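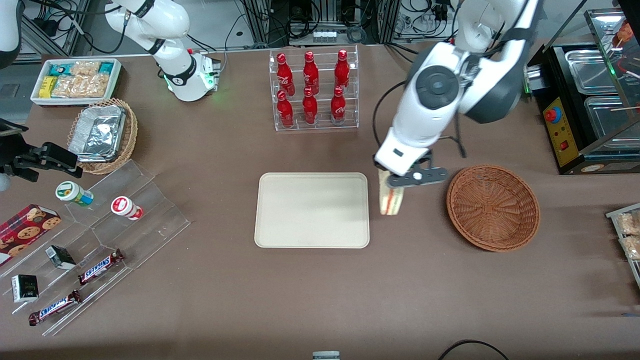

Snack table as it stands, brown top, baskets and the clear stand

Wornora Community Boards > Halls, Fetes and Clubs > Refreshments table layout, opinions wanted

hstelmakh
I run the refreshments for our local history talks at Hevbridge and I'm trying to settle on a layout before the March one. We usually get 30 people, all wanting something in the same short interval. At the moment the packets are in the white tray at the back left, chocolate and small boxes are on the clear tiered stand along the front left, and there's a round wicker basket with a foil container in it. Sandwiches are wedges and they're meant to go over on the right, where the empty basket is.
Does that look sensible, or would you put the sandwiches first? People will come at it from the left, by the door.
Hnat

fawzy_baker
Sandwiches first, always. If people meet the crisps and biscuits first they fill a plate and then have nowhere to put a sandwich. You end up taking sandwiches home and they don't keep. Snickers keep for months.

Clandell
Disagree with that. At our place we put sandwiches first and the queue stopped dead while everybody read the labels and asked what was in them. Packets are quick, people know what they are. Slow things at the far end, so anyone who doesn't want one can walk off.

fawzy_baker
Then label them properly. A folded card with the filling on it in big letters.

Clandell
We had cards. They still asked.

youssra_h
I'd leave the order alone and look at the basket. A wicker basket is fine for rolls or wrapped things but I wouldn't put cut sandwiches straight in it. Crumbs get into the weave and you can't wash it properly afterwards. Line it with greaseproof or a clean tea towel, and change the lining each time. Or use a plain tray and keep the basket for the packets.
Also your foil container is sitting at an angle. If it's got anything with a sauce in it I'd want it flat on the table. Is it hot food?
Youssra Hamdy

hstelmakh
No, cold, it's a pasta bake somebody likes to eat cold. Fair point about the angle, the basket is a bit too small for it. I'll put it on a plate.
Lining the basket is easy enough. I had been going to put the wedges in as they are.

pat_n_allotment
What's the filling? Looks orangey red from here.

hstelmakh
Cheese and red pepper. I'm doing egg as well, in a separate basket.

pat_n_allotment
Good, keep them well apart. We had a complaint once over egg touching cheese.

old_urn
I'm not keen on those clear tiered stands. They look smart but the lower shelves get knocked by sleeves when people reach for the top. The two jars on the upper tier are what I'd move. If they're glass and one goes over you've got a mess and a stopped queue. Put the jars flat on the table behind the stand and let the chocolate bars have the top.

Clandell
Agree with old_urn on the jars. Not on the stand though. Ours has done two years with no trouble. Put a strip of non-slip mat under it, the sort you get for drawers.

youssra_h
Jars behind the stand means everyone leaning over the stand to get to them. I'd put them next to the sandwiches with a spoon each, if it's something people would have with a sandwich.

hstelmakh
One's a relish and one's a chilli jam, so yes, that would work. Both jars to the sandwich end then.

fawzy_baker
Still think the sandwiches should be by the door.

hstelmakh
Noted. I could turn the whole thing round for one talk and see which way leaves less over. There are two talks before summer so I can try one each way.

old_urn
Open the cookies before they queue. A sealed box of chocolate chip cookies just sits there — no one wants to be the first to tear it.

hstelmakh
Will do. Where would you put cups? I've got room on a side table by the urn.

Clandell
Side table. Keep hot drinks away from the food queue altogether.

youssra_h
Yes, side table, and a bin next to it.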